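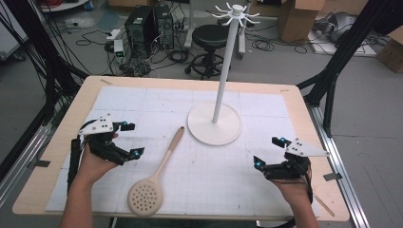 **Drulimton Public Library – Local History Department**

Minutes of the department meeting, December
Meeting opened at 9:15 a.m. in the upstairs reading room. Rizwan Gondal in the chair. Minutes taken by the department secretary. Apologies were received from the Tilness branch librarian, who had sent written comments in advance.

**1. Minutes of the previous meeting**

The minutes were approved with one correction. Under item 4, "parish maps" should read "county maps."

**2. Matters arising**

The replacement blinds for the map room have been delivered but not fitted. The building manager has been asked for a date. Until then the map drawers nearest the window are to stay closed during the day.

The question of overdue reading tickets was carried over to the next meeting.

**3. Orakzai papers**

The chair reported that the family has signed the deposit agreement for the Orakzai papers. The material consists mainly of business letters, shipping receipts and household account books from the former dry goods store on Mill Street. The family has asked that two bundles of private letters remain closed for 50 years. The department accepted this condition and noted that it must be stated clearly in the catalog entry, so that readers do not order the bundles by mistake.

The senior archivist raised the condition of the account books. Several spines have split, and one volume has old adhesive tape along the inside cover. It was agreed that none of the volumes will be issued until the conservator has seen them. The letters may be sorted and boxed in the meantime.

There was discussion of whether to keep the original order of the letters, which were filed by customer and not by year. The meeting agreed to keep it. A date index will be prepared separately.

**Action:** Senior archivist to contact the conservator. Chair to write to the family with thanks. 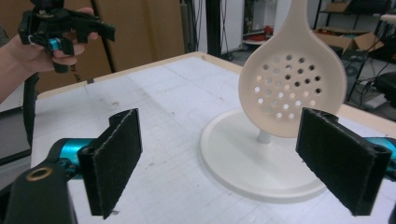 *Black hand-held gripper.*

**4. Tastivus catalog**

The move of the card index to the Tastivus catalog continues. The records for church registers and school rolls are complete. Street directories have been slower, as the cards were written by several hands and the abbreviations differ. The cataloger has drawn up a list of the abbreviations and asked that staff add to it instead of keeping their own notes.

Tilness had written to ask whether its own index could be merged at the same time. The chair was of the view that this should wait. Many of the Tilness cards describe items that have since been moved to Drulimton – merging them now would create double entries.
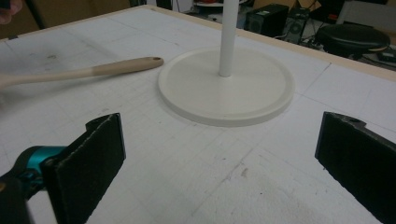 A shelf check at Tilness would settle which items are still held there, and the chair proposed that it be carried out before any further decision is taken. This was agreed. The branch will need to close its local history shelves to readers while the check is under way, and a notice is to be posted beforehand.

**Action:** Cataloger to send the abbreviation list to Tilness. Chair to agree dates with the branch.

**5. Copying charges**

The department has $200 remaining for supplies. The secretary asked that orders for archival folders be sent in before the end of the month. No change to copying charges was proposed.

**6. Reader comments**

A reader had asked for later evening hours. The request was passed to the head librarian. Another reader had thanked the desk staff for help in tracing a ferry license.

**7. Any other business**

The pencil sharpener at the inquiry desk is to be replaced.

The meeting closed at 10:40 a.m. The date of the next meeting will be circulated by the secretary.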